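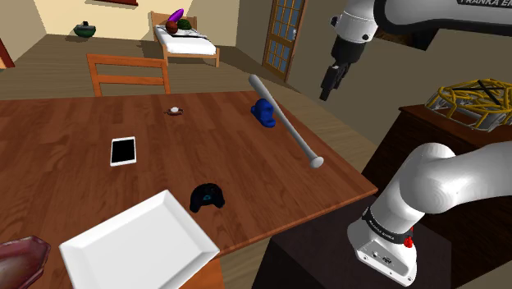
Celeste Tavares reckons I should stop collecting and start training, because 591 demos is plenty for one tabletop task. Maybe! But half of mine are the same grasp from the same side, so not sure it counts as 591 of anything.

Did 16 more this morning. Binned 2, jerky. Controller is ok to pick up, the bat is a pain, keeps wanting to roll in the sim and I havent sorted the friction yet.

Plan: shuffle the objects every run, tray included, and random start pose for the arm. Target is 1,488 by November. Slow going by hand tbh. Saving evrything to Nidar for now, backup tonight.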